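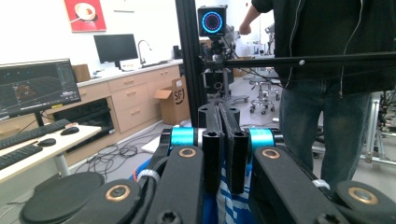

Questions I Get Asked A Lot

I've been mending and altering clothes from my front room in Tornport for long enough that the same questions come up every week, so I've put my answers on one page. If yours isn't covered, drop me a line and I'll get back to you (eventually, I'm slow in January!).

Do you take on small jobs?

Yes, please bring me your small jobs! A lost button, a dropped hem, a pocket that's given up and lets your keys through. I like them, they're what I do in the evening with the radio on. The smallest thing I charge for is a single button, and that's 2 pounds if you've got the button and a bit more if I have to go digging in my tin.

How long will my repair take?

Most things are ready in 5 days. Zips take longer if I have to order one in, and coats take longer again as I have to unpick the lining and then put it all back so you can't tell I've been in there. If you've got a wedding or an interview coming up, tell me when you drop off and I'll do my best to bump you up the pile.

Should I wash things before I bring them?

Yes please. Cotton and denim can shrink a fair bit the first few times, and I'd hate to take up your trousers only for them to come out of the next wash flapping round your ankles. Wash them, dry them the way you normally would, then bring them over. Wool coats just want a good brush.

Can you match the pattern on stripes or checks?

Usually. Straight stripes are fairly kind to work with. Diagonal ones are a different story, they want to slide about under the needle and you end up with a little step at the seam, so I tack them by hand first and go slowly. If the patch is somewhere that shows, I'll hunt for spare fabric inside the hem or behind a pocket. And if there isn't any to be had, I'll ring you and we can talk about doing something bright instead.

Will the repair show?

That's up to you. I can darn a jumper so it's very hard to spot, or I can do it in mustard yellow and make a feature of it. Armelle Picard, who taught me to darn, always did hers in red whatever the colour of the sock, and I've still got a pair from her that's more darn than sock by now. Invisible work takes longer, so it does cost more.

Is there anything you won't do?

Leather, mainly. My machine hates it and so do my fingers. I also don't do wetsuits, tents or wedding dresses with boning. For leather I send people to Royer on the harbour road, they've got the proper kit and they're lovely about daft questions. I'm also not keen on replacing elastic in swimwear, but I have been talked into it before, usually with cake.

Where do you get your thread and fabric?

Thread comes from Dustuvier, who I've used for years because it doesn't snap halfway along a seam. Lining and odd bits of cotton mostly come from the market in Sandent, where I go with a list and come home with everything else. My ribbon drawer no longer shuts.

Do you teach?

I do! I run a beginners' mending evening with 8 places, and the next one is on 9th October. Bring something of your own that needs fixing and a pair of scissors you like. I've got needles, pins and thread for everyone, and there's tea. You don't need a sewing machine, it's all by hand.

What if I'm not happy with it?

Bring it back and I'll do it again, no charge. Trousers are the usual ones, people put them on with different shoes at home and suddenly they're too long. So do bring the shoes with you when I pin them up!

How do I find you?

Number 173, blue bell push, on the same side as the chip shop. If I don't answer I'm probably at the machine and can't hear, so give it another go.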